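Taking Semi-Ripe Cuttings of Evergreen Shrubs

Issued by the Woveneck Garden Advisory Service
Last reviewed: 09/09/2025

Many evergreen shrubs can be raised from semi-ripe cuttings, taken when the current year's growth has begun to firm at the base but remains soft at the tip. The method suits box, holly, lavender, viburnum, choisya and most of the smaller hebes. It requires little equipment and may be carried out from midsummer until early autumn.

Before you begin

Select a healthy parent plant that is free from pests and has been watered well the day before. Cuttings should be collected early in the morning and placed at once in a plastic bag. Material which cannot be prepared immediately may be kept in the salad drawer of a refrigerator overnight.

You will need:
Sharp secateurs and a clean knife
Pots or a deep seed tray with drainage holes
Peat-free compost and perlite, in equal parts
Hormone rooting powder (optional)
Labels and a soft pencil
A propagator, or clear bags large enough to cover the pots

Preparing the cuttings

1. Remove a shoot of this year's growth, cutting just above a bud on the parent plant so that no stub is left behind.
2. Trim the shoot below a leaf joint. The finished cutting should be 10 to 15 cm long.
3. Pinch out the soft tip and strip the leaves from the lower half of the stem.
4. On large-leaved shrubs, cut the remaining leaves in half across their width. This reduces the loss of water.
5. For holly and viburnum, remove a thin sliver of bark 2 cm long from one side of the base. This is known as wounding.
6. Dip the base in rooting powder, if used, and tap off the excess.

Inserting and covering

Fill the pots, firm the compost lightly and water it before use. Make each hole with a dibber - pushing the stem directly into the compost will damage the base and wipe away the powder. Space cuttings 5 cm apart, with the leaves not touching, and label each pot with the name of the plant and the month.

Cover the pots and stand them in a bright place out of direct sun. A base temperature of 18 to 21°C will speed rooting, although hardy subjects will root in an unheated frame if given longer.
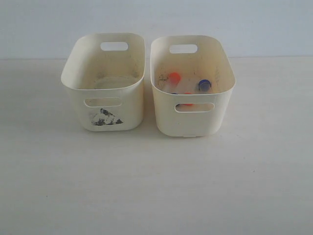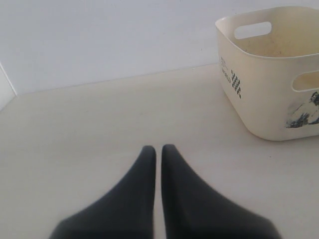
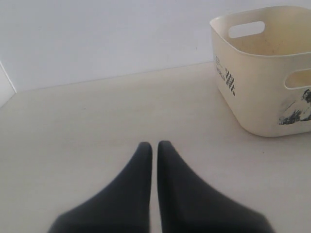

Aftercare

Open the cover twice a week for ten minutes and remove any fallen or mouldy leaves. The compost should be kept moist but never saturated. Cuttings in a heated propagator may root within eight weeks; those in a cold frame are best left until spring.

Rooting can be checked by tugging a cutting gently. If it resists, look for roots at the drainage holes before disturbing it. Harden off rooted cuttings over two weeks, then move each to its own 9 cm pot and feed monthly from April. Most will be ready to plant out in the following autumn - slower subjects such as holly should be grown on for a further year.

Wear gloves when handling holly, and wash your hands after using rooting powder.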